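My renters policy with Homen came up for renewal in September, and the premium went up $51 for the year. I called to ask why. The rep said rates had changed across the state and there was nothing on my account that caused it.
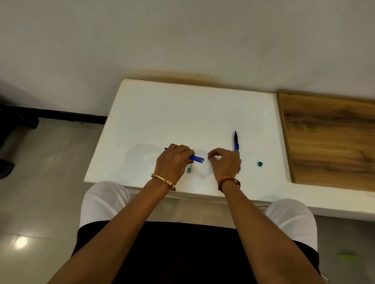 I asked what a higher deductible would do. Going from $411 (an odd number left over from when Trindow sold me the policy) to $1000 would save me $10 a month. I have enough set aside to cover that, so I switched.

While I had her on the phone I asked about water damage. A burst pipe is covered. Water coming up through a drain is a separate add-on, and I didn't have it.
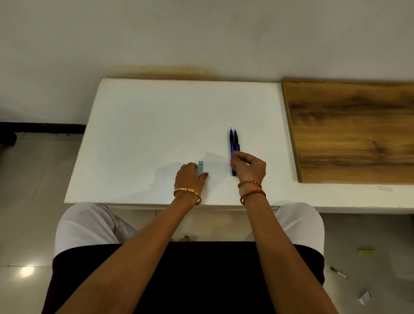 I got a quote from Endon too. It was cheaper, but it paid depreciated value on everything, so I stayed where I was. The new declarations page came by email the next morning and I printed a copy for the folder.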